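The Robot Didn't Take Anyone's Job. It Took the Easy Part.

By Mathis Guillot

My cousin's employer, a company called Budeck that cleans and looks after short-stay apartments, has been telling its staff since last spring that no one will be laid off on account of the robots. I believe them. I have also stopped finding it comforting.

Budeck handles linens, restocking and turnover for 39 apartments in our part of town. The work has always been done in pairs, one person on the rooms and one on what they call the table: sorting what comes out of the wash, filling baskets, checking that the little things a guest expects are there. The table is the part you do when your back hurts. It's the part you do at 3 in the afternoon when you've already stripped beds in four apartments and you would like to stand still for a while and talk to someone.

The table is also, as you may have guessed, the part they decided to automate.

I understand why. Beds are hard. A fitted sheet is a nasty piece of engineering even for people with thumbs. Scrubbing behind a toilet is awkward, wet, and different in every apartment. A basket on a flat surface is much kinder to a machine, so that's where the project started, under the name Tullura, with a slide show and a plate of pastries. The slide I remember, which my cousin passed along to me, promised to "free our teams from repetitive tasks." It didn't say what they would be freed to do. The answer was more bathrooms.

Inès Barbier has worked there for seven years and she trained half the people on the current schedule. When I asked her about the robot she wasn't angry at it. She was tired. Her day used to have a shape, she told me, with a heavy stretch and then a light one, and now the light one has been carved off and handed to something that doesn't need it. Same hours, same pay. On paper her job has not changed at all.

I keep coming back to that phrase, on paper. When managers count tasks, they treat an hour as an hour. They see four hours of rooms and three hours of table, and if the table can be done by a machine, well, there are three hours of a person to spend on something else. Anyone who has done physical work knows those hours were never equal. The easy ones paid for the hard ones. Take them away and you have sped up the whole day without touching the clock.

The reply I usually get is that this is a passing stage. The machines will improve and the hard tasks will go too. Maybe. I've heard some version of this for as long as I've been writing about work, and the date keeps sliding. In the warehouse at Hoarau, where I spent a winter before I did this for a living, the conveyor was going to end lifting. What it ended was walking. We stood in one spot and lifted all day, and my knees were fine and my shoulders have never forgiven me.

I did go and see the Budeck setup, because it seemed unfair to complain about it from my kitchen. They let me stay for a morning in November. I'd expected to be either impressed or spooked and was neither. Mostly I noticed how much of the room was about the machine, and how much attention the people there were giving to it.

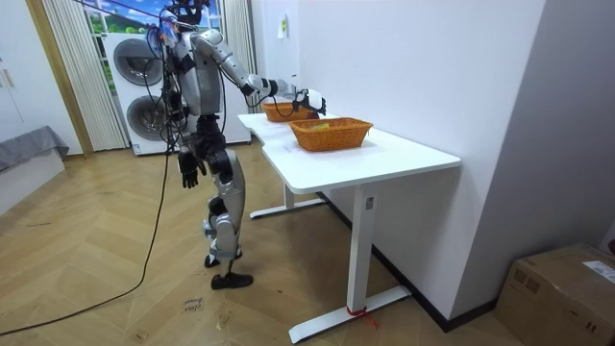
An arm reaching out over a basket looks like very little when you see it. It's a gesture Inès must make hundreds of times a week without looking, usually while telling a story about her landlord. To have it done by a humanoid with cables down its back takes space, patience, and the care of people whose salaries don't show up in the comparison with hers. I asked whether anyone had put those salaries in the spreadsheet. I was told it was a good question, and I am still waiting for the answer.

Perhaps the numbers will work out some day. Pandow, the consulting outfit that advises Budeck, certainly thinks so. I'm not qualified to say they're wrong, and I don't think the cost is even the main thing. Suppose it all works, cheaply, in every apartment. The people who do the cleaning will still be there, since that is the promise, doing the parts that were too wet or too cramped or too odd to hand over. They'll be doing them alone, too. The pairs go when the table goes. That was decided in the same meeting as the pastries – I've seen the notes – and it takes up one line.

So I'd ask for something dull. Before the next task is handed over, let the staff say which one. Inès had her answer ready before I finished the question: shower drains. She would hand over every shower drain in the city and gladly go on filling baskets until she retires. She has never been asked. And if the drains are too difficult for now, then give back some of the time the baskets save – a longer break, a shorter shift, a second person on the heavy apartments. Budeck says it will look at this once the trial is over. It hasn't said when the trial is over.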